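Greenwood Fire and Rescue: Frequently Asked Questions

How do I get a copy of the report after a fire or a road accident?
Write to the records desk with the street, the month and the time of the call. If you were in the vehicle or you own the property, the copy is free. For insurance companies the fee is 80 dollars. Reports from August are ready now.

Why did you close the whole road for one car?
The crew needs space to work and the hoses need space too. A vehicle can start to burn again after the flames are out, so we keep the road closed until the tow truck has left. 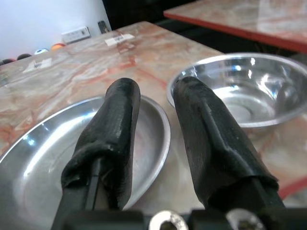 Can I burn leaves in my yard?
Only with a permit, and only before 5 p.m. The fire must be 83 feet or more from any building. Burning without a permit can cost you 500 dollars.

Who pays for the tow truck?
The owner of the vehicle pays. On Forkik Road and Monent Hill the towing company is Ornimel, and their basic price is 175 dollars. Please call them directly for the storage fees, we do not have this information.

My smoke alarm makes a short sound every minute. Is it an emergency?
No. Usually the battery is low. Change it the same day, and if the sound continues, replace the alarm. 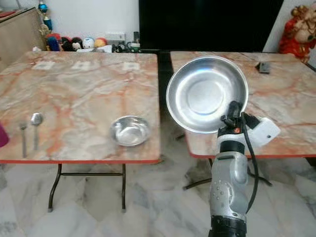 Steel bowl held at the rim by the gripper.

Can my child's class visit the station?
Yes, in the mornings. Please ask Balthasar Ammann at the front office two weeks before. A visit can be stopped at any moment if the crew gets a call.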